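Kitchen and Dining Room Assistant (part-time, ongoing)
Solís House, Estembridge

3 comments | 14 shares

Solís House is a shared residence for people who came to Estembridge to study or to work their first season. We have a common kitchen, a dining room and a small garden at the back. We are looking for one person to join the kitchen in June, for the evening meal and the cleaning after it.

I am Ximena Rosales and I manage the kitchen. I wrote this advertisement myself, so please excuse me if some sentence sounds a little formal. I prefer to explain the work as it is, and then you can decide if it suits you.

The work

You start at 4 pm and finish at 9 pm, five evenings in the week. The roster is made one month ahead and we try to respect it. On a usual evening you will:

- help me with washing, peeling and cutting the vegetables
- set the tables and fill the water jugs
- serve the meal at the counter, including the plates for people with allergies, which have their own coloured labels
- clear the tables, wash up and put everything in its place
- wipe the benches, mop the floor and take out the rubbish and the recycling

Pots and trays go in the big machine. Cups and tumblers we wash by hand, and they dry in a rack. Residents take a cup at any hour, for tea mostly, and I would like them to find a clean one in the morning.
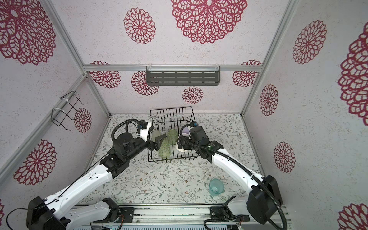
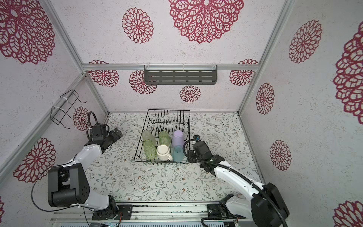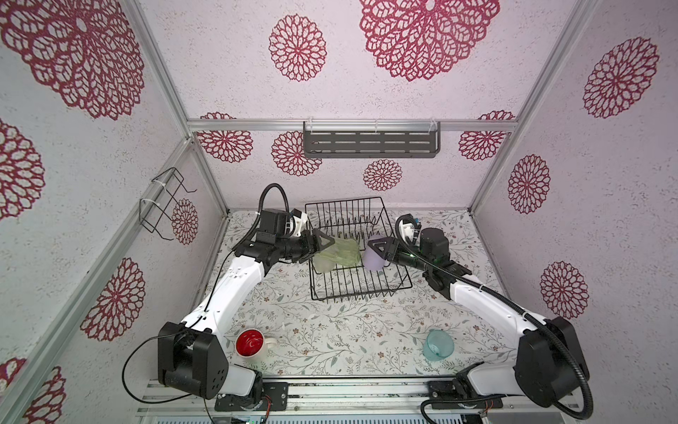 Cups and glasses at the black wire dish rack.

What we ask from you

You do not need a certificate in cookery. Experience in a cafe, a canteen, a school or a big family is all welcome, and if you have none of these, write to me anyway and tell me what you have done with your hands until now. We ask for the following:

- You can stand and walk for five hours, and lift a full stock pot with another person.
- You understand spoken and written English enough to read an allergy label and to ask when it is not clear. Spanish is useful in our kitchen but it is not required.
- You arrive on time. The bus from Britthorpe stops at the corner at 3.40 pm, and the next one is too late for the start of the shift.
- You hold a food safety certificate, or you agree to do the short course in your first month. We pay the fee and we pay the hours.
- You have the right to work in Australia.

Please bring closed shoes with a sole that does not slip. We give you the aprons and wash them here.

What we offer

The pay is by the hour, according to the award, with the evening loading and super. It goes into your account every fortnight. You eat dinner with us before service, at 5.30 pm, and you may take a portion home in your own container. There is a locker with a key, and a place under cover for a bicycle.

After three months there is a talk with me and with Murdo Gunn, the house manager, about how it goes for you and for us. If you would like to learn more of the cooking, I am happy to teach. The last assistant learned to make the stocks and the flat breads and is now cooking at a guest house by the coast. I was sorry to lose her, but I wrote her reference with pleasure.

Every year we also put 1000 dollars for the kitchen team to spend on training or on small equipment, and the team decides together. Last time we voted for knives. I was in favour of a better mixer, but I accept the result.

About the kitchen

We are four in the team and you would be the fifth. The kitchen was renewed two winters ago and has good light and a window that opens. We buy our dry goods from Jamex and the vegetables come from two growers outside Britthorpe, so the menu changes with what they have. In autumn it is a lot of pumpkin. The radio is allowed, the phone is not, except in the break, which is at 7 pm and lasts twenty minutes.

How to apply

Send me a letter of one page, or a shorter email if you prefer, and a list of your previous work. Please write which evenings you are not able to do. It is not a problem to have some, but I must know it before I make the roster. You can also leave your papers in an envelope at the front desk, marked "Kitchen, position 1049".

I will invite the people we would like to meet for one paid trial evening. You will work beside me, eat with the team and ask everything you want to ask. I answer all applicants, also those we can not take, but please give me two weeks for it.

Questions about the work are for me. Questions about the contract or about access to the building are for Murdo Gunn, who is in the office until 3 pm.

Share this listing | 14 shares | 3 comments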